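4/24/20

So the second week of chopsticks is over and I still have opinions, which means you get a post.

For anyone new: I work for Casado, we pack and run cutlery and table sets for catering customers, and since February our Lovville site has been getting ready for a sorting cell called Droleo. The arms themselves aren't in yet. What we've got instead is a pair of grippers you hold in your hands, and a few of us spend part of every shift picking things up with them so the software has something to learn from. I used to be on the sorting belt all day. Now I'm on the belt until lunch and at a table in a kitchen after it, and my shoulders have noticed the difference (they like it!).

There were 16 of us on sorting when this was announced, and I won't pretend the break room was cheerful that afternoon. Viktória Simon, our shift lead, got asked the same thing about ten different ways: is this thing taking my job? Her answer was that two belt positions go away when the cell starts up, and those two people move to checking and rework on the same pay. She had it in writing from the office at Civerbridge, and she pinned it up next to the vending machine. I've read it more times than I've read my lease.

What she couldn't tell us was what the job would feel like afterward, and that's the part I keep chewing on. Sorting is dull but it's friendly. You stand next to somebody for eight hours and you hear all about their kid's braces. Checking is one person and one screen. Kári Hauksdóttir has already told them she wants the checking stations side by side, facing each other if possible, and I think she may get it, mostly from being so stubborn.

Anyway, the picking! You would think a chopstick is the easiest thing in the world to pick up. Try it with two flat fingers and no feeling in the tips. It rolls. You squeeze too early and push it away, or you catch it with its neighbor and have to start over. My best afternoon so far was 148 good picks, and Kári beat me by 47 without even looking tired.

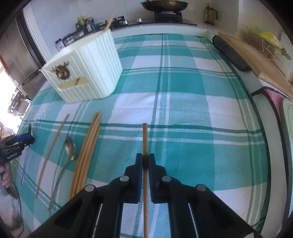 The funny thing is how much it has taught me about my own hands. On the belt I never thought about where I grab a spoon, I just grab it. Now I catch myself at home unloading the dishwasher in slow motion, and my husband wants to know if I'm okay.

My one real complaint is the pace sheet. Somebody decided our picks should be logged by name, and right away people started rushing, me included, and rushed picks are junk. I brought it up on Wednesday and Viktória said she'd ask for team totals instead. We'll see. If the names are still on there next week I'm going to bring it up again, and I'm going to bring Kári with me.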